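**Wumbei reading room desks get a cleaning before fall reopening**

August 2025

The study desks on the upper floor of the Wumbei reading room are being wiped down one at a time this month, ahead of the return of evening hours. The room has 16 of them, all white, all with the same shaped front edge, and most have picked up pen and pencil marks since they were installed in January.

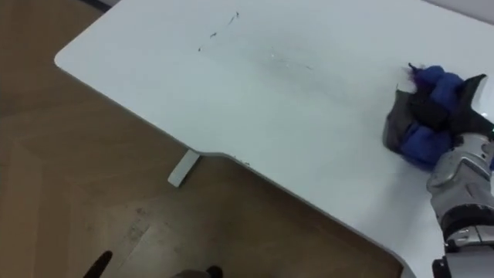

Small dark marks on a white desktop at Wumbei.

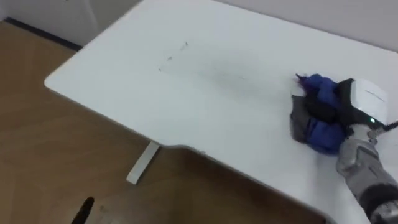
A regular evening user wrote in to say that the marks never bothered her much, but that the gray haze did, and that she had taken to putting a sheet of paper under her elbows. She asked whether the desks could be wiped every week once the room is open late again. The reading room said it plans to do that on Mondays, before the doors open.

The white tops show everything, according to a notice posted by the stairs. Ink is the hardest to get off, and scrubbing at it with a rough pad can leave the matte finish shiny in spots. The notice asks people to leave stains alone and report them at the front desk, with the desk number if they can find it – the numbers are on the underside, near the left leg.

Cleaning is done with a soft cloth and a mild soap solution. A second pass with plain water follows, and the desk is left to dry before anyone sits down. Four desks are closed at a time so that the rest of the room can stay in use. Closed desks have a card on the chair.

The desks came from Stidex, which also supplied the lamps. Grilano, the firm that laid the wood floor, is due back later to look at scuffs near the windows. That work has not been scheduled, and it may mean closing the upper floor for a day or two.

The budget for the cleaning, including cloths and soap, is $416. Felt pads for the chair legs are being paid for separately.

Evening hours run until 9 p.m. once they resume. Desks can't be reserved. Drinks with lids are still allowed, and blotters can be borrowed at the front desk for anyone working in ink.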